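How I keep my hand-held gripper recordings tidy: house rules for laundry tasks

I've been recording clothes handling with a hand-held gripper since January, and the notes we started with at Nedbridge were thin, so I've written up my own. Borrow whatever suits you!

Before you start

Wipe the lens and check the pivot screws with a fingertip. A loose one makes the fingers close slightly crooked, and you'll only notice when you're 64 clips in and grumpy. Ask everyone at home before you record, every time, and put away post, photos and anything with a name on it (I do a slow lap of the room first).

While you're recording

One garment, one clip. Open the fingers fully, go in, close, wait 2 seconds, then lift. That little wait feels daft but it gives you a clean start to the lift. Take hold of a single end if you can – a big fistful from the middle tells you very little about how the cloth hangs.

Tilt your wrist as much as the job needs, but turn slowly. Fast swings smear everything behind the cloth, and under the Pitari checklist a clip with more than 3 seconds of smear gets binned.
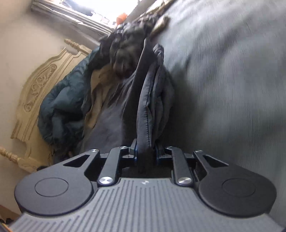 Steinarsdóttir disagrees with me on the binning, by the way, and reckons smeared clips should be kept and labelled, as a real robot will have to cope with blur too. Fair point! I now put mine in a separate folder and let Taner's sorting script deal with them.

Afterwards

Name the clips the same day. Note the fabric, which end you gripped and whether you dropped it. Drops stay in, please – don't quietly delete them.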